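4.2 Where a household puts its small things

Households asked to lay out a table for cooking tend to begin with the pot, as though it had seniority. In the 2,693 layouts collected in the Penedwood survey, the pot was usually placed first and moved last, and everything smaller had to negotiate.

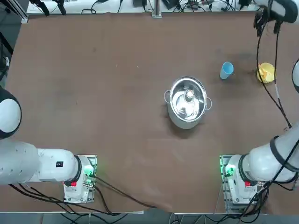 Figure 7. Round steel pot with two loop handles, on a brown mat.

Brushes and spatulas are the lesser citizens of this arrangement. They have no agreed place, and our coding manual gave them 30 possible ones, several of which were the floor. 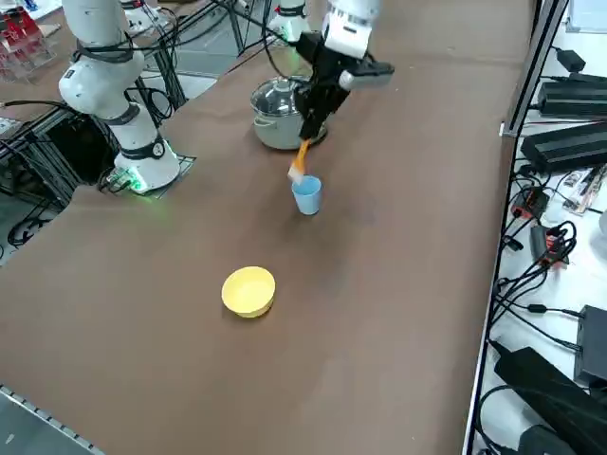
Felicja Urbańczyk, commenting on a draft of this section, objected that a brush belongs wherever the hand last stopped, and that any manual claiming otherwise was written by people who order in. We have kept the manual and recorded the objection.

Farquharson's scheme sorts utensils by frequency of use, which works nicely until somebody cooks. We sorted them by what they were resting on or against. Under this rule a pale yellow disk with a yellow-orange stick in front of it is coded as a pair, even if the two have never been introduced. 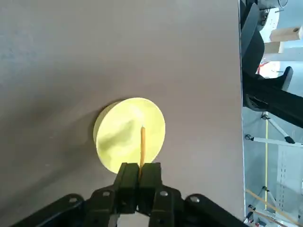
Plates raised a different difficulty. Grondier treats a plate as a surface for food, and most of our respondents agreed in the interview and then used it as a parking lot. A spatula lying across a yellow plate, its handle out past the rim, was therefore coded "parked" and not "served." The two coders disagreed on this until March.

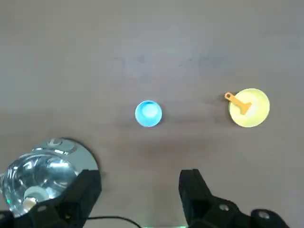

Cups gave less trouble, being too small to park on, and were coded by their distance from the nearest plate.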